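The vacuuming goes to the robots next, or at least that's the plan at Nateo, the cleaning company that looks after most of the offices in Pralville. I stopped by on Sunday afternoon expecting a dull sales pitch and ended up staying two hours, mostly because the cleaners wanted to talk (and they have opinions!).

Nateo has 87 people on the payroll, and 11 of them have moved off their regular rounds to teach the machines. They do ordinary cleaning jobs with grippers in their hands instead of bare fingers, and the recordings go to Lirulico, the software outfit that builds the robot's brain. So far they've logged 400 hours. The robot itself is called Lu, and it's due to start night shifts in January.

What changes for the crew? Quite a lot, I'd say. The teaching job pays better than the rounds and it's daytime work, which people with kids love. It's also slow - one woman told me she'd never thought so hard about picking up a hose in her life. Wrists get sore, and they've asked for longer breaks.

The bigger worry is the night shift. Nateo says it won't cut jobs when Lu arrives, and that night cleaners can move to days or check the robot's work. A few of the people I talked to believe that, and a few want it in writing before they teach it anything else. I'm with the second group, I have to say.

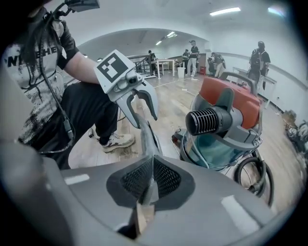
The company told me it will put the new shift plan up in the break room before Lu starts, and I've asked for a copy.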